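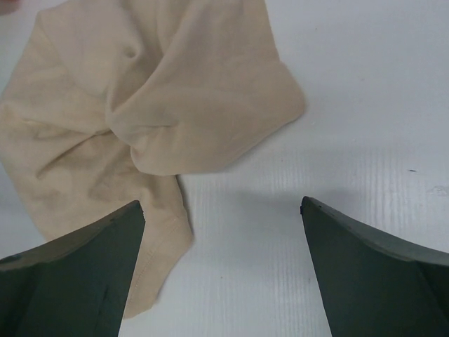 Folding Light-Colored Knits Without the Creases

T-shirts and thin jersey tops wrinkle fast when they sit in a pile. A few minutes at a clear surface takes care of most of it.

1. Wipe the table first. Beige and cream fabric picks up any smudge, and you won't see it until the shirt is on.

2. Find a hem. When a top comes out of the basket in a twist, don't pull at the middle. Look for a stitched edge, hold it, and let the rest fall open. Sleeves often end up inside the body, so reach in and push them out.

3. Pick it up and let it hang. The weight of the cloth pulls out the bigger folds. Soft knits will still gather into a long fold down the center when held in the middle, so move your hands out to the shoulder seams before you shake.

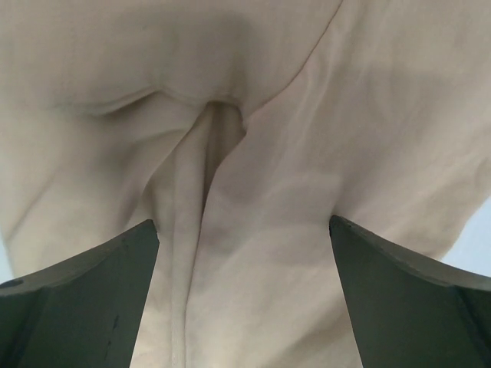
4. Lay it face down and smooth outward. Start at the neck and work toward the hem with a flat hand. Pressing hard stretches jersey.

5. Fold the sides in, then fold up from the bottom. Thirds fit most drawers. For a shallow drawer, go once more and stand the shirts on edge.

If creases are already set

Mist the shirt lightly with water, smooth it again and leave it flat until dry. For a stubborn collar, use a warm iron on the wrong side of the fabric.

Storing

Keep pale knits away from dark denim, which can rub off on them. We use two Flestano drawer dividers, one for short sleeves and one for long. Heavy sweatshirts go on the bottom shelf.

Last updated June 6, 2024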